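Leave the Tables Alone

The library branch in Prudside is getting a refit, and the plan on the board in the lobby says the old reading tables will go. In their place will be what the drawings call "flexible soft seating," plus a row of high stools along the window. The supplier is a firm called Odix. I have nothing against the firm. Its catalog is full of decent furniture. I do have something against the idea that a public library should give up its tables, and I want to set out why while there is still time to change the order.

A table is the one piece of furniture that lets a person do work. You can read in an armchair, and plenty of people do. You can't fill in a housing form in one, or spread out a map, or help a child with long division. You can't lay two books side by side and compare them. Most of what I have seen people do in the Prudside branch over the years has needed a flat surface at elbow height. Take that away and you have a waiting room with shelves in it.

The argument for the change is that tables take up floor space and that one person with a coat and a bag can occupy a table meant for six. That is true. It was true when I was in school, and we managed by asking whether the other chairs were free. Sharing a table with strangers is a small skill, and a town should give people somewhere to practice it. I learned it at the old Kambridge branch, where the winter heating only reached one side of the room and everybody ended up at the same end.

There is also an argument about looks. The lobby board says the current furniture "shows its age." I suppose it does. Tables that get used pick up marks. A light surface shows them sooner than a dark one, and wiping only does so much after the first few years.

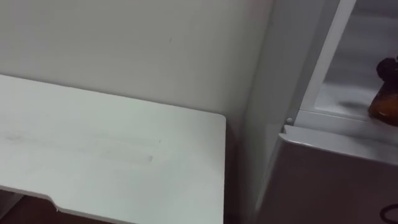

One reader of my last column wrote in to say that I was being sentimental, that she had stopped going to the branch precisely for the reason that it looked tired, and that a worn tabletop tells people the town has given up on the place. She said she would sooner have stools and a clean room than a big table with somebody else's coffee ring on it. She added that her son does his homework on his knees anyway and gets good grades.

I take the point about looking tired. A building that is never repaired does send a message, and I have complained in this space about the gutters and the front steps. But scuffs on a table are a different thing from a leaking roof. A roof that leaks has stopped doing its job. A scuffed table still holds up your papers. If the surface is bad enough to bother people, it can be refinished or given a new top, and the frame underneath will go on for decades. We seem to have lost the habit of asking about that. The question now is always which new thing to buy.

As for homework on knees, some children can do it. Some adults can write a letter on a bus. I wouldn't plan a public room on that basis. The people who most need the tables are the ones who don't have a good one at home, or who have one and share it with a family, a television and the ironing. They are also the people least likely to stop in the lobby at 6 in the evening and write a comment on a card.

Money comes into it too. The plan allows 600 dollars for each of the new soft units, before delivery. I asked at the desk what refinishing would cost and was told it hadn't been priced. It should be. Verbruggen, the joinery shop on the canal road, has done this sort of work for the schools. I don't know what they would charge, and I am not saying it would be cheap. I am saying that a plan which compares one option with nothing isn't much of a plan.

I would not keep every table. The room is crowded at the back, and the 2 nearest the copier are in everybody's way. Take those out and put the soft seats there, by the magazines, where people do want to sit back. Put a few stools at the window if the budget stretches – the light is good there and the view of the square is pleasant. That would give the reader who wrote to me most of what she wants, and it would leave the middle of the room for people with something to spread out.

The town printed 1000 comment cards for the refit. When I was last in, the box was nearly empty and the stack beside it was still tall. The cards are on the left as you go in, under the notice about parking, and they will be collected at the end of November. The form asks for your opinion on the colors. There is a blank space on the back, and I suggest using it to write about the tables.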